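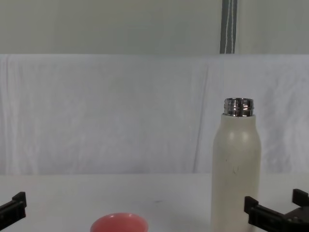 2/2

Part two of my robots-and-chores rant, for the 1,453 of you who sat through the first one.

Today's chore is pouring. A drink bottle with the cap off, a pink bowl, a pair of black grippers and a white table. My nan could do this one while yelling at the footy.

For a machine it's a mongrel of a job. That bottle is straight-sided, smooth and tall — squeeze too softly and it slides, squeeze too hard and you've got a dented bottle. Then you've got to tilt it over a bowl and know when to stop!

And shiny metal necks. Ramil Tiongson reckons reflections are what does his head in, depth cameras see all sorts of rubbish in them. He's been at this longer than me so I'll take his word.

Larasati Liem asked if I'd pay for one at home yet. Mate, my dishwasher cost 600 bucks and I still rinse everything first.

Shop floor is a different story. Same bottle, same spot, all day long? Fine, machines have had that sorted for ages. My kitchen bench on a Saturday, with the kids' stuff all over it — nope.

What I'd colour myself impressed by: one that puts the lid back on afterwards without cross-threading it. I can't get two teenagers to do that.

Seren Gough says laundry's harder than pouring. Probably doing that one next, send me your worst fitted sheet stories.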